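Stop Keeping Your Stock List in a Shared Spreadsheet

I have worked with spreadsheets for most of my career and I like them. I still think most small companies should stop using one as their stock list.

At Otlow we had a workbook with 3,355 rows. Every part we bought went in it, and 45 people could edit it. In June I went through the part numbers and found 68 that appeared twice, usually with different prices. One supplier, Stalen, was spelled four ways.

The usual answer is to lock the columns and add drop-down lists. We tried that. People who needed to enter something the list did not allow made their own copy, and then we had two stock lists.

A database with a simple form on top fixes most of this. We moved ours to Mrema, and the first 700 records took one morning. The rest took longer, and the supplier names had to be cleaned up by hand.

I would keep the spreadsheet for reports. Export what you need, make your charts, and throw the file away.
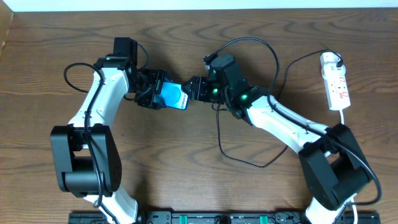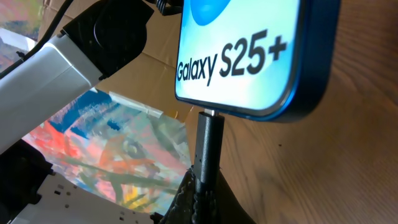
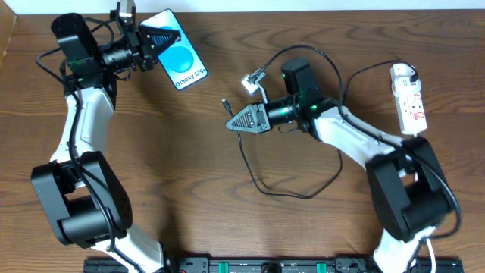
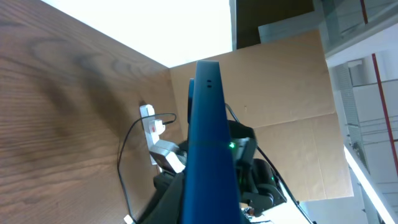 What about the cost?

Aslak Lundgren in our purchasing office objected to paying for another license. It is a fair point. My view is that we were already paying for it in wrong orders.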